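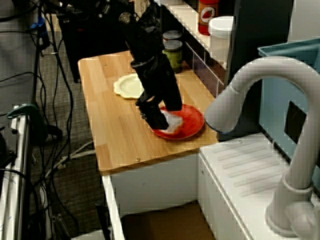

Donal Doherty 看完我们的初稿以后回了一句，说他不明白大家为什么老盯着机器能不能把盘子拿起来，他家里四口人，盘子从来都有人拿得起来，问题是晚饭后没人愿意去拿；机器要是只能解决“拿”，剩下的还得他站在旁边看着，那他宁可自己洗。

这句话后来成了我们讨论的起点，所以放在最前面。

机器现在能做家务了吗
以餐后收拾为例的小组项目报告
Clondcombe 学院 应用技术与社会课程
小组成员：Daithí Dolan、Ultan Ó Conaill、Oisín Nic Giolla、Donal Doherty
指导教师：Despina Jitaru

一、为什么选这个题目

九月开题的时候，我们组里意见并不一致。Oisín 看了很多演示视频，认为家用机械臂离普通家庭已经很近，题目应该写“什么时候普及”。Ultan 在餐馆后厨打过工，觉得那些视频里的厨房太干净，干净得连一块用过的抹布都没有。最后定下来的问题比较朴素：餐后收拾这件事，从桌上有脏盘子到柜子里有干净盘子，机器现在能接手哪几步，接不了哪几步，接手以后人是不是真的省事了。

我们没有能力自己造机器人，也没打算造。这份报告做的是拆解和对照：先把人怎么干这件事记下来，再拿公开能看到的演示和我们接触到的设备去比。结论偏保守，Despina Jitaru 老师在中期评语里说我们“有点过于保守”，我们讨论以后基本没有改，理由写在第五节。

二、记录方法

我们在两个厨房做了记录，一个是 Daithí 合租房的厨房，一个是学院公共休息区的小厨房。做法很简单：一个人收拾，另一个人在旁边按动作记，一次伸手、一次抓取、一次放下、一次擦拭各算一条。全部整理完是 1583 条。

分类的时候吵过几次。比如端着一摞盘子，用小指勾住杯子把手顺便带走，应该算一条还是两条？我们算成一条，注明“附带”。再比如手里拿着盘子，用手肘把水龙头推开，也是一条，注明“非手部”。这类带注明的条目比预想的多得多，后来我们觉得它们比总数更有意思，因为演示视频里的机械臂几乎从不这样干活。它一次做一件事，做完再做下一件。

需要承认这个方法很粗糙。记的人和干活的人互相认识，干活的人知道有人在记，动作难免比平时规矩。Ultan 说他平时根本不会把叉子一把一把放进沥水架，都是一把抓起来扔进去。

三、盘子为什么麻烦

写这一节之前，我们以为盘子是最简单的：形状固定，硬，不会像抹布那样变形。拆开来看恰好是我们最没把握的一项。

盘子平放在台面上时，边沿离台面很近。人会用指尖按住一边让另一边微微翘起，或者把盘子拖到台边，手从下面托住。整个过程不到一眨眼的工夫，我们记录时常常来不及写。两指夹爪要做同样的事，就得先决定从哪里下手。开头图里的夹爪，两根指头一左一右落在红盘子上，或者刚好悬在上方一点；木台面的前沿就在附近，旁边是弯着脖子的水龙头。只看这一刻，我们说不出它接下来是要夹、要推还是要拖，也不打算替它猜。能说的是，指头从上往下来，盘子平躺着，光靠两指相对一合，未必能抓住什么东西。要抓边沿，角度得换；要往台边拖，又得保证不拖过头。

另外还有反光。带釉的盘子、不锈钢水槽、水渍，在人眼里不成问题，机器的相机看到一片亮斑，可能会以为那里有东西，也可能会以为那里没东西。我们自己看照片时就碰到过：盘子中间一块发白的地方，组里有人说是反光，有人说是搁着什么浅色的东西，谁也没说服谁。人站在现场，歪一下头就能弄明白，所以平时意识不到这也算一道工序。

花边盘子是 Oisín 提出来要单列的。边沿起伏的盘子，指头落在凸处和凹处，受力不一样，叠起来也容易晃。我们在合租房记录时就有这么一只，每个人都把它放在最上面，没人商量过。

四、对照

我们按步骤写，不打分。中期报告打过分，后来发现分数全凭印象，删了。

清桌。把盘子从餐桌挪到水槽边。单个盘子、位置固定、光线稳定的情况下，我们看过的演示里有成功的。问题是真实餐桌上的盘子会摞着，中间夹着勺子和骨头，纸巾粘在盘底。这一步我们的判断是“部分可以”，条件是有人先把桌子整理成机器喜欢的样子，而这件事本身就是清桌。

刮残渣。我们找到的材料里很少有人演示这一步。原因不难猜，汤汤水水的东西不好看，也不好收场。人做这一步靠手感，酱汁干了要用力，没干就轻轻一抹。判断是“没见到可信的例子”。

冲洗和擦洗。洗碗机早就能做，而且做得比人好。我们觉得谈家务机器人的时候应该反复提醒自己这件事：已经进了家门的机器，是一个不会动的箱子，靠的是把盘子放进固定的架子里，再用热水冲。它从来没有试图像人一样洗碗。Daithí 的原话是，会洗碗的机器人早就有了，只是长得不像广告。

装洗碗机。这一步是各家演示的热门。架子的间距固定，照理说适合机器。可是我们记录的条目里，装架子时重新摆放的次数很多，放进去一只大碗，前面两只盘子就得挪位置。人会边放边改，机器需要事先知道还有什么没放。判断是“餐具种类少时可以，家庭里存疑”。

擦干、归位。归位要开柜门，柜门有的往外拉，有的要按一下才弹开，合租房那扇还得往上提一点，不然关不严。这种只有住的人才知道的事情，很难写进任何说明书。判断是“不行”。

擦台面。平的部分可以想象，瓶瓶罐罐后面的部分不行。先把调料瓶挪开，擦完再挪回去，这一来一回在我们的记录里占了擦台面的大半工夫。

五、关于店面里的情况

有同学问，家里不行，店里是不是就行了。我们找了两处去看，一处是学院旁边的 Scanlon 食堂，一处是超市 Korneo 的熟食柜台。

Scanlon 食堂有一台送盘子的轮式小车，店员叫它 Lonov。它在过道里走得很稳，前面有人就停下。它能把一车脏餐具从大堂运到后厨门口，然后停在那里等人来卸。我们去的时候是下午两点以后，客人不多，它停下来等人的时间比走路的时间长。问后厨的人喜不喜欢，得到的回答是还行，就是它老挡门。

Korneo 的柜台没有机械臂，只有自动封口机和切片机，店员也没把它们当成机器人。我们坐在对面看了一阵，觉得这一处反而最有说服力。切片机只做切片，东西由人放上去，由人拿下来，两边都清楚各自负责什么。店面里机器用得起来的地方，大多有人替它把前后两头接好。家里没有这样一个人，或者说，家里的这个人就是原本要干活的那个人。

Despina 老师认为我们太保守，主要针对的就是这一段。她的意见是，技术进步往往先把条件放宽一点，再放宽一点，今天需要人摆好盘子，过两年可能就不需要了。我们同意有这个可能。但是题目问的是“现在”，我们在现在的材料里没有找到足够的依据，所以评级没有上调。如果以后有小组接着做，可以拿同样的步骤再对照一遍。

六、看演示视频时留意的几件事

这一部分原来在附录里，Ultan 坚持挪到正文，说比结论有用。

看视频有没有加速。有的角落里标了倍速，有的没标，可以看水流和旁边人走路的样子。

看是不是一镜到底。中间切过镜头的，盘子有没有换过位置，谁换的，不知道。

看有没有人在遥控。遥控操作本身很有价值，但它说明的是机械部分够不够灵活，跟机器自己会不会做是两个问题，讨论时经常混在一起。

看失败了怎么办。一只盘子滑回水槽里，人会骂一句再捞起来。机器是停下来、重新试，还是接着做下一步，假装盘子还在手里？我们最想看到的是这一段，能找到的最少。

看收尾。台面上是不是真的干净了，还是只有画面中央那一块干净。

七、不足

样本只有两个厨房，用的人都是学生，餐具偏少，没有婴儿用品，也没有老人。独居、行动不便的人对“省事”的理解跟我们肯定不同，一台慢吞吞但能把杯子递到手边的机器，对他们也许已经够好了。Donal 在最后一次讨论时提到他外婆，说她弯不下腰，洗碗机的下层对她来说等于没有。按我们的标准评为“部分可以”的步骤，对她可能就是全部。这一点报告没有展开，属于缺口，我们写在这里。

我们也没有算钱。一台机械臂的价格、维修、占地方，跟请人帮忙相比如何，需要另外的数据，手头没有。

动作分类没有做过交叉核对，换一组人来记，总数很可能不一样。

八、暂时的看法

餐后收拾这一整件事，机器现在还接不下来。单独的几步可以，前提是有人把环境弄整齐，并且在它卡住的时候走过去。这两样工作在演示里很少算进时间，在我们的记录表里却是实打实的条目。Oisín 的看法到最后仍然比其他人乐观，他认为“部分可以”已经比几年前强很多，希望在报告里留一句，我们照留。

分工：记录由 Daithí 和 Ultan 完成，条目整理由 Oisín 负责，走访和第六节由 Ultan 执笔，Donal 写了第七节并通读全文。记录表原件存在课程共享文件夹，合租房那份有几页沾了水，字迹不清的条目已经重新誊过。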